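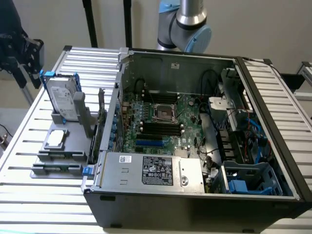
How Do You Teach a Robot to Build a Computer?

Home | Topics | Machines | Space | Animals | Ask Us

Print this page | E-mail this page

A computer has a lot of parts, and each one has its own place. The memory modules go into long, narrow slots. The processor, or CPU, goes into a square socket with a metal frame and a lever. The hard drive sits in a holder called a caddy.

A person can learn to put these parts in by watching someone else and trying it. A robot arm can learn from a person too, but it has to be shown in a different way.

Leading it by hand

One way is for a person to take hold of the robot arm and move it. The motors go soft so the arm is easy to push. The person guides it to a part, closes the gripper, and guides it to the slot. The robot has sensors in its joints that record every bend and turn. Later it can play the same moves back.

This works well for simple jobs. It is harder when the robot has two arms, because a person has only two hands and both arms may need to move at once.

Driving it from a distance

Another way is remote control, also called teleoperation. The person holds a controller in each hand. When the person's hand moves left, the robot's arm moves left. When the person squeezes, the gripper closes.

At the Stevell workshop, people use remote control to teach robots to work on desktop computers. The computer lies on its side with the cover off, so the arms can reach in from above. The parts wait next to it in a gray plastic holder. Each part has its own spot — memory modules lying flat in front, the hard drive standing up at the back — so the robot can learn where to look.

Why is once not enough?

If a robot saw a job only one time, it would know only that one time. The next computer might sit a little to the left. A cable might be in the way. So the person does the job again and again, with small changes.

For one task, putting in a memory module, the Stevell team recorded 387 tries. Of those, 135 were done with the computer turned a little. Each try was saved with pictures from the cameras and the positions of the arms. A computer program then looks for what the good tries have in common.

What is hard for a robot?

Pushing is hard. A memory module needs a firm, straight push. A CPU should be set down gently and never forced. People feel the difference in their fingers. Some robots have force sensors that help with this.

Words to know

Gripper: the part of a robot that grabs things.
Motherboard: the big board that the other parts plug into.
Teleoperation: running a machine from a distance.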